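# Hasthorpe demonstration afternoon: progress report to the Garier fund

Prepared by Kayode Briggs, 13 January 2025
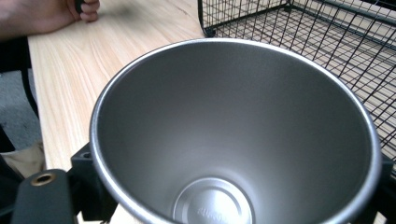

*Steel tumbler held in the gripper at the demonstration table, wire basket behind.*

I promised a report once we had held our first public afternoon, and I'm very glad to be writing it. The hall at Hasthorpe opened at 2 o'clock and people stayed well past the time we had put on the poster. I had expected a few polite visits and a lot of spare biscuits. We ended up with a queue at the main table for most of the afternoon!

## What we showed

The grant was given so that people who would never normally get near this kind of equipment could see it working and ask about it. We kept to household things. Cups, mostly, and a basket to put them in, because everyone knows how a cup ought to be picked up and can tell at once when it's going badly.

The hand-held gripper was the favourite by a long way. Visitors took it by the handle and tried to move a cup themselves, and then we talked about how that same movement can be used to teach an arm. Steel tumblers turned out to be a good test. The sides taper, so a grip that feels firm low down can slide, and several people found that out for themselves. One man who had started work at the old Flolura bakery in 1962 told us the tin-lifting tongs there had the same trouble, and he drew us the shape of the jaws they used. I have kept the drawing and would like to try it.

The Hyun arm ran at the second table. It did the sorting task we described in the application, placing cups into the basket one after another. It dropped 4 over the afternoon, all of them while the blinds were open and the sun was on the table. We closed the blinds after the last one and it behaved better, although I wouldn't want to say that settles the matter. Glare on shiny metal is something we need to look at properly.

## What people said

We put out a comments book. A fair few entries are drawings of robots, some of them excellent. Among the written ones, the question that came up most was whether this could help someone with weak hands at home. I answered as plainly as I could: we are a long way from that, and the gripper is a tool for learning from people. I'd like the next afternoon to have more time for that conversation, with chairs, away from the noise of the arm.

The children wanted to know if it could crack an egg. I said we'd try it before the next one.

## Money

We have spent £2000 of the grant so far. That covers hire of the hall, the folding tables, transport for the arm and printing. The tables are ours to keep, so the next event will cost less. Refreshments came out of our own pocket and are not claimed here. Receipts are in the folder I have shared with your office.

## What went less well

The room was too small for both tables. People watching the arm backed into people waiting for the gripper, and I spent a good part of the time asking everyone to shuffle along. The sign at the gate pointed the wrong way until mid-afternoon (my fault entirely). We also had no printed sheet to take away, and I was asked for one again and again.

## Next

- Book the larger room at Hasthorpe for the second afternoon.
- Write a one-page handout, in large print as well.
- Test the arm with steel cups under different lighting before the end of January.
- Make a set of finger pads based on the tong drawing.
- Eggs.

You would be very welcome at the next one. Please let me know which dates suit the fund and I'll try to book around them.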